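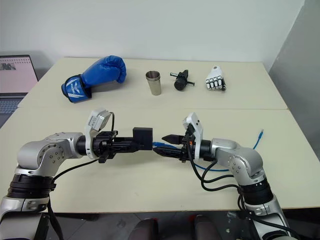

Looking after gym gloves, steel cups and other things that live on the bench

Most of what ends up on a table at the end of the day gets put away without being cleaned. A few minutes with each item saves buying it again. These notes cover the things readers of this page ask about most.

Boxing gloves

Wipe the outside with a cloth wrung out in warm water and a drop of dish soap, then go over it again with plain water. Glossy synthetic gloves need nothing else. Leather ones can have a little conditioner every couple of months. Keep solvents and kitchen spray away from printed lettering, as it lifts quickly.

The inside matters more. Open the cuff as wide as it goes and stand the glove with the opening facing a fan. Don't leave it in a zipped bag, in the boot of the car or on a heater. Crumpled newspaper pulled out after an hour and replaced once will take up most of the sweat. Cedar shavings in an old sock also work and last for months.

If the smell has set in, sprinkle a spoonful of bicarb inside, leave overnight and shake it out over the garden. Róisín Keogh wrote in from Nonham to say she freezes hers in a plastic bag. It dulls the smell for a session or two but won't get rid of it, and the padding goes stiff until it thaws.

Stainless-steel tumblers

Cups that have been stacked tend to hold water between them. Dry each one before it goes back in the stack, or store them upright and apart. If two have jammed together, fill the inner one with ice water and stand the outer one in hot tap water for a minute, then twist.

Brown or grey film inside comes from tea, coffee or hard water. Fill with hot water, add a teaspoon of bicarb, leave for 40 minutes and scrub with a bottle brush. For hard water marks use white vinegar and water, half and half. Never use bleach on stainless steel, as it pits the surface.

On a brushed finish, rub along the grain. Going across it leaves scratches that catch the light. Fine marks can be eased out with 800 grit wet-and-dry paper used wet, but test it on the base first.

Small mechanisms with rods and joints

Dust first with a dry paintbrush. Wipe exposed metal rods with a lint-free cloth and put one drop of light machine oil on the cloth, never straight onto the part. Black plastic ends and knobs only need a damp cloth. Store so that nothing is resting on a thin rod, which will bend long before the body breaks.

White plastic casings

White plastic shows every fingerprint. Use a barely damp microfibre cloth and a cotton bud for the gaps between sections. Melamine sponges take off scuffs but also take off the shine, so keep them for matt surfaces. Long spells in direct sun turn many white plastics yellow.

Pale tabletops with a join

Crumbs and oil collect where two tops meet. Run a wooden skewer along the seam, vacuum, then wipe in the direction of the join. Yavuz Karaca suggests a strip of low-tack tape over it during messy jobs. Peel it off the same day.

Last updated 23 March 2024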